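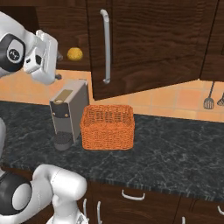
A walker from Mirkthorpe told us that she had been "found by the dog before I'd finished being cross with myself", and that the newspaper had then described her as missing on the mountain for the whole night. She had been out for the evening. Her remark set us looking at a question we have enjoyed ever since: how does the length of time a person is lost change as the story moves from the rescue log to the local press?

We collected 60 newspaper reports of people lost or hurt on open hills in winter, and matched each one with the log kept by the rescue team that went out. The reports came from three areas, Mirkthorpe, Clovberg and Khunthong. These differ a good deal in height and weather, and also in how the teams talk to reporters. At Clovberg a team member rings the paper directly, often while the kit is still drying. At Mirkthorpe a short written note goes out the next morning. Khunthong teams put their logs on Duleo, a shared call-out record that the paper's staff can read for themselves – a lovely resource, and one we would urge other areas to copy.

Logs and reports were read side by side. For each pair we noted the time the person was last seen, the time the call came in, the time the team set off and the time the person was reached. Where a report gave only a loose phrase, such as "hours later" or "after dark", we kept the phrase as it stood and did not try to turn it into a number.
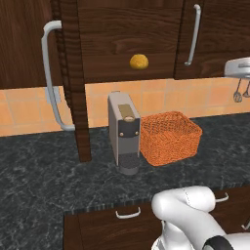 4.2 Which clock does the report use?

The most striking result is how rarely a report says where its clock starts. A sentence such as "the man was missing for two hours" may run from the moment his friends lost sight of him, or from the emergency call. In the logs these moments can be far apart, above all when a group searches by itself first. Friends do search first, and they are often very good at it!

Reports written from a phone call tended to start with the call-out, the part of the day the speaker had lived through. Reports written from Duleo tended to start with the last sighting, as that is the top line of the form. We were delighted by how much work a simple form was doing here, and we return to its layout in section 5. 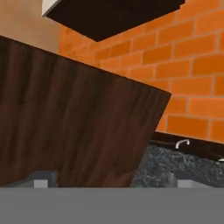

One Clovberg reporter put it to us that readers want to know how long the person was cold, and that the log never says so. We think this is a fair point. A person sheltering behind a wall with a flask is in a different position from one lying on wet rock, yet both may be "missing" for the same length of time. Several February cases at Clovberg were of the first kind, and the headlines made them sound like the second.

Follow-up stories were a pleasure to read. They tended to be longer and calmer, and they often quietly put the times right – though the correction seldom reached the places where the first version had been copied.

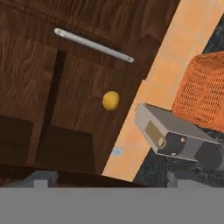
Figure 3. Dark wood cabinet front with a long bar handle; computer-rendered view.

We did not look at radio bulletins, which may well behave differently. Mirkthorpe's station keeps its scripts, and we hope to read them alongside the same logs next winter.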